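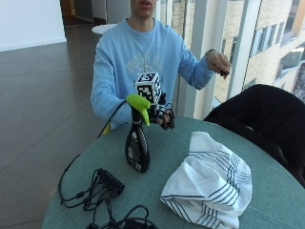

Vinh Ông
Systems Support Analyst, Brurlow Regional Library

Ticket 833
Subject: Duplicate hold pickup notices, Drillach branch
Opened: May 27, 2025
Priority: 2
Reported by: Victor Biwott, Branch Supervisor, Drillach
Status: Resolved, one item carried forward

Initial report

Patrons of the Drillach branch are receiving the same hold pickup notice by email more than once. The first message arrives shortly after the item is trapped at the returns desk. A second message, identical in wording, arrives overnight. Several patrons have come to the counter believing a second item was waiting, and one household made the trip in from Aguirre for a book already collected. The supervisor asks that notices be corrected or suspended before the weekly delivery from the central branch is processed.

Information requested from branch

The branch was asked to provide the full headers of one affected message, the barcode of the item concerned, and the name of the workstation at which the item was trapped. Staff were asked not to cancel and replace holds as a workaround, as this moves the patron to the end of the queue and removes the original notice from the log.

Branch response

Mr. Biwott supplied two forwarded messages and one set of full headers. Both items were trapped at the returns desk workstation. He noted that holds trapped at the information desk had not drawn any complaint, although far fewer items are handled there. He also noted that patrons who receive notices by text message appeared to be unaffected.

Troubleshooting

Step one. The patron records for the two forwarded messages were checked for duplicate email addresses, linked family accounts and merged cards. None were found. Notice preferences were set to email only in both records.

Step two. The notice log in the Grellholm catalogue system was exported for the Drillach branch. The export shows 225 pickup notices marked as sent twice against the same hold identifier. The paired entries carry different job names. The first of each pair was generated by the immediate notice job and the second by the overnight batch. Under normal operation the overnight batch is limited to overdue and renewal notices.

Step three. The overnight batch was compared with the copy kept in the configuration binder. Pickup notices had been switched on for the Drillach branch only. The change history attributes this to the branch profile update carried out in February, when the Drillach opening hours were revised. The profile template used for that update was prepared before immediate notices were adopted across the region, and it restored the older setting when it was applied.

Step four. It remained to be explained why complaints began so recently if the setting dated from February. The vendor was asked for comment through the support portal.

Vendor response (Grellholm support desk)

The vendor advised that the overnight batch skips any hold on which the "notified" marker has been set. The immediate notice job sets that marker once the mail server confirms that it has accepted the message. If the confirmation is not received within the waiting period, the message is still delivered but the marker is left blank, and the batch treats the hold as one for which no notice has been sent. The vendor recommended that mail server response times be reviewed.

Step five. The mail relay was reviewed with the regional network office. A stricter attachment scanning rule had been introduced on the relay shortly before the first complaint. Pickup notices from Drillach carry the branch map as an attachment, and scanning delayed the confirmation beyond the waiting period. Other branches place a link to the map in the body of the message and were not delayed. Information desk notices at Drillach use the plain template, which accounts for the difference observed by the supervisor.

Cause

Two conditions were required for the fault to occur. The outdated profile template enabled pickup notices in the overnight batch for Drillach, and the slower relay response left the marker blank on notices carrying the map attachment. Neither condition would have produced duplicates by itself.

Corrective action

Pickup notices were switched off in the overnight batch for the Drillach branch. The map attachment was removed from the returns desk template and replaced with a link to the branch page. The marker was set manually on 38 open holds so that no further batch could act upon them. The outdated profile template was withdrawn from the shared folder, and the current version was filed in its place under the same heading.

No change was made to the scanning rule on the relay, which is the responsibility of the network office and is operating as intended.

Verification

A test hold was placed on a staff card and trapped at the returns desk. One notice was received. The overnight batch was then permitted to run as scheduled, and no second notice was received or logged. The test was repeated at the information desk with the same outcome. The Drillach notice log was exported again the following morning and contained no paired entries.

Advice to branch staff

Patrons who mention a duplicate notice may be told that the matter has been corrected and that their place in any queue was not affected. Pickup deadlines are calculated from the first notice. Where a patron relied on the date of the second notice and the item has been returned to the shelf, staff may reinstate the hold at the head of the queue at the supervisor's discretion. Fees for uncollected holds arising from the second notice should be waived using the reason code "library error".

Carried forward

The catalogue system gives no warning when a notice is delivered without the marker being set. An enhancement request has been lodged with the vendor. In the meantime, the weekly export of the notice log will be reviewed for paired entries at all branches.

Branch confirmation

Mr. Biwott confirmed by telephone that no new complaints had been received at the counter and agreed to closure of the ticket. He asked that the revised template wording be sent to him in print for the returns desk manual. A copy was placed in the Drillach courier bag.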